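Two grippers, one wrist camera, and a lot of resets

The lead tester at Onico has a cold coffee and not much time. She's been at the gripper comparison since September and the writeup is due at Lornham, the outfit paying for it. She doesn't want her name in this. "Put the grippers in, leave me out," she says.

So, the grippers. One is the Aubert, a plain parallel jaw with flat fingers. The other is the Nundik, three soft fingers, air driven, twice the cabling. Both get run in simulation first, then on the arm.

Why sim first? "Cheap. You can drop a bottle 521 times and nothing needs mopping." She ran 521 trials on the Aubert before the Nundik model even loaded right. The Nundik got 246. She knows that's lopsided. "It'll say so in the report. Page one."

The view she cares about is the one from the wrist, looking out past the fingers. Most of her complaints start there.

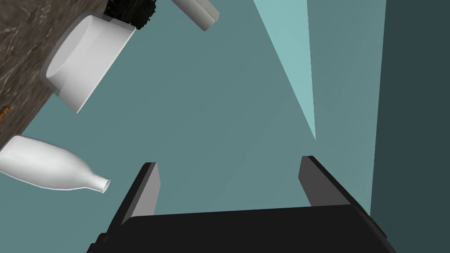

"People pick a gripper off the spec sheet, force, stroke, weight. Then they bolt it on and it's blocking the camera." The Aubert's palm is wide, she says, and that eats into the view. But the fingers are flat and stiff so at least they stay where the model expects them. The soft ones bulge when they close. Her pose estimates went bad in the last few centimeters, every time, and it took her a week to work out why.

Bottles are the worst. Lying down especialy. "A bottle on its side, the jaw wants to take it across the body. Come in at the wrong angle and you just push it." The Nundik is more forgiving there. Bowls, other way around: flat finger over the rim, done.

She dosen't trust all of it. Sim friction is a guess. Objects end up in places no real object would stay, and she throws those runs out by hand. 40 so far.

And the controller? Long sigh. Same one for both, which she now thinks was a mistake. It was tuned for the stiff jaw. "So the Nundik is playing away from home. I'd want 10 more days to tune it fair." Has she asked Lornham? "Asked. Waiting."

If she had to pick today: the Aubert, with the camera mounted higher. She's already drawn the bracket. Next up is the real arm, real bottles, and a tray underneath for the spills.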